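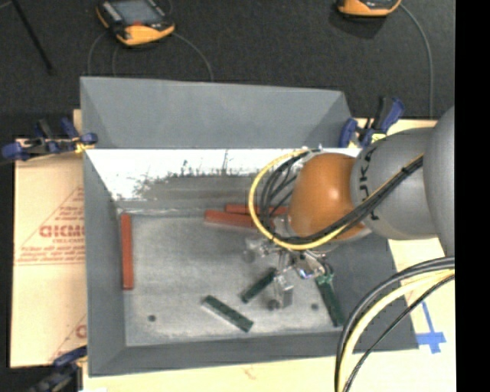 What does one record in the Skullarow block set contain?

A start state, a list of commanded arm poses, the gripper open and close commands, and one still from the fixed camera. Force readings are not stored.

Skullarow, data card, revision 2
Last edited Feb 9, 2018

Setup
Built in the shared workshop at Pavine. KUKA arm, sloped gray bin clamped to the tabletop, rectangular blocks in red-orange and green. Control code is in the gajewski folder; the logger is in mondell.

Files
poses.csv: joint angles in degrees, one row per command
grip.csv: command and time in ms
still.png: fixed camera, uncorrected for lens distortion

Size
3000 records, of which 2000 are for training. Another 100 are held back for checking the logger. The rest are unsorted and may repeat start states.

Known problems
Clock drift between arm and logger reaches around 2 ms per record. Records made before September used a different gripper zero; add the offset in zero.txt before mixing them with later ones.
Blocks lying against a sloped wall are underrepresented.

Contact
Arm and gripper: Tane Treloar
Logger and file format: Lorraine Tawhiri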